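Brulodstead Home Notes
Office Chair Upkeep: Underside, Column and Carpet

Most of the wear on a desk chair is on the side facing the floor. Dust collects on the seat shell, hair winds around the casters, and grit from both ends up in the carpet. The routine below takes 20 minutes per chair and needs no disassembly. It applies to chairs with a gas-lift column and a molded seat shell. Repeat it every three months, or monthly in a room with pets.

What you need
Vacuum with crevice tool and brush head
Two microfiber cloths, one damp and one dry
Mild dish soap, a few drops in a quart of warm water
Old soft toothbrush
Small scissors or a seam ripper
Flashlight

1. Position the chair
Raise the seat to full height and roll the chair clear of the desk. Leave it standing on its casters. Work from a kneeling position with the flashlight on the floor, aimed up. On low-pile carpet, especially a striped gray, loose dirt is hard to pick out from standing height and much easier with light coming in low. Check the area beneath the seat for smudges before moving anything else over it. 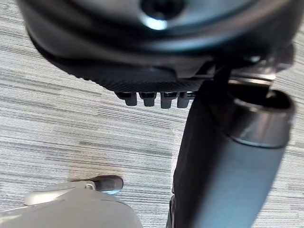 2. Remove dry dust first
Use the brush head on the open part of the shell and the crevice tool along the edges. Ribbed strips and molded recesses hold fine dust that turns to paste if it gets wet, so the cloth comes later. Keep the suction low near fabric edges and staples. Brush toward the nozzle with the toothbrush, working from the middle of the shell outward.

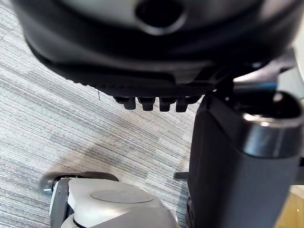
3. Clear the casters
Hair and carpet fiber wrap around the axle between the wheel halves. Cut across the wrap with the seam ripper and pull the pieces free with tweezers. If a caster still drags, pull it straight down out of its socket and clean the stem. Push it back until it clicks. Replacement sets such as the Usta soft-tread type are sold by stem diameter, so measure the stem before ordering.

4. Wipe down
Wring the damp cloth until it no longer drips. Wipe the shell, then the bracket, then the outside of the column, and dry each part before going on to the next. Glossy black plastic shows streaks, and a second pass with the dry cloth removes most of them. Matte and textured surfaces should be dabbed. Rubbing

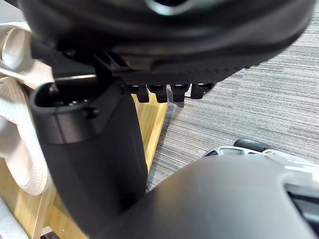
leaves a shine on them that does not come out. Do not spray cleaner directly at the mechanism, and do not use solvent on painted parts.

5. Inspect the mechanism
Sit down and stand up twice, then operate the height lever through its full travel. A seat that sinks under load has a failing cylinder, and the cylinder is replaced as a unit. Never drill or pry into it. 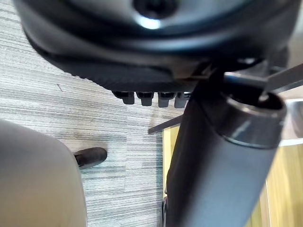
Fasteners and fittings should be checked at the same session, while the light is still in place. Tighten seat plate bolts by hand until snug. Look along the lower rim of the seat for small plastic tabs, here four in a row, and clean between them with the dry toothbrush only. Wipe the metal collar ring at the top of the column and follow the lever arm out from the mechanism, feeling for play.

6. Finish the carpet
Vacuum in two directions over a 40-inch square centered on the chair's usual spot. Blot marks with the soap solution and a white cloth. Let the carpet dry fully before rolling the chair back.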